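Llevo desde septiembre con Drumalar y todavía no he pasado del capítulo 6. Lo digo de entrada para que nadie espere una reseña. Esto es más bien el parte de un señor que tarda dos noches en decidir si mueve al arquero una casilla a la izquierda.

Para quien no lo conozca: Drumalar es un juego de rol táctico por turnos, con cuadrícula, aldeas en llamas y un consejo de ancianos que siempre te avisa de la invasión cuando ya la tienes en el patio. Lo publicó Onby en una caja de cartón preciosa, y yo compré la caja. Que dentro viniera además un juego me pareció un detalle.

El capítulo 5 es el culpable del atasco. Hay que cruzar el puente de Assunção con cinco unidades mientras una balista enemiga dispara cada dos turnos con un alcance que el manual describe como «moderado». El manual tiene un concepto generoso de la moderación. La primera vez perdí a la sanadora antes de abrir el inventario. La segunda la dejé atrás, a salvo, y perdí a todos los demás, lo cual tiene cierta lógica médica.

Pedí ayuda en el foro, que es donde uno va a que le digan que lo está haciendo mal desde el principio. Washington Rangel me contestó con un mapa hecho a mano y una pregunta demoledora: por qué seguía llevando a Lamer en el grupo. Lamer es el escudero inicial. Tiene la velocidad de un armario y una frase de muerte larguísima que ya me sé de memoria. Lo llevo porque me cae bien – y porque le puse el único escudo bueno y no se puede desequipar en mitad de la campaña, cosa que descubrí tarde.

Marijke Groen, que se lo ha pasado en difícil, defiende que el puente se gana esperando. Dejas que salga la caballería, la recibes en el bosque y solo entonces avanzas. Lo probé. La caballería salió, efectivamente.

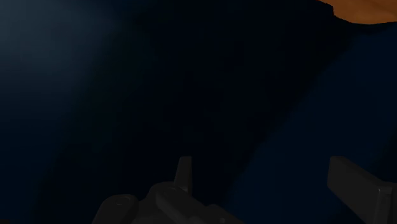
Mucho azul marino y poca luz.

Lo que sí me tiene enganchado es el sistema de promociones. Cada personaje puede cambiar de clase al llegar a cierto nivel, pero si esperas un poco más las estadísticas suben mejor. Es decir, el juego te premia por jugar peor durante más tiempo, y en eso soy un talento natural. Mi maga lleva tres capítulos lista para promocionar y ahí sigue, con su túnica de aprendiz, mirando con envidia a los mercenarios.

La música merece un párrafo. El tema de batalla dura muy poco y se repite sin piedad, y aun así me descubro tarareándolo en la cola del supermercado. El del campamento, en cambio, es una maravilla, con una flauta que aparece cuando ya ibas a cerrar el menú. He reorganizado pociones que no hacía falta reorganizar.

De la traducción hablaré otro día, cuando averigüe si «el duque tiene hambre de su apellido» es una errata o una pista. Jussara Damasceno sostiene que es una pista. Jussara sostiene lo mismo de todo.

Mi contador marca 783 turnos. Esta noche vuelvo al puente, con la sanadora en el centro y Lamer delante, que para eso tiene el escudo.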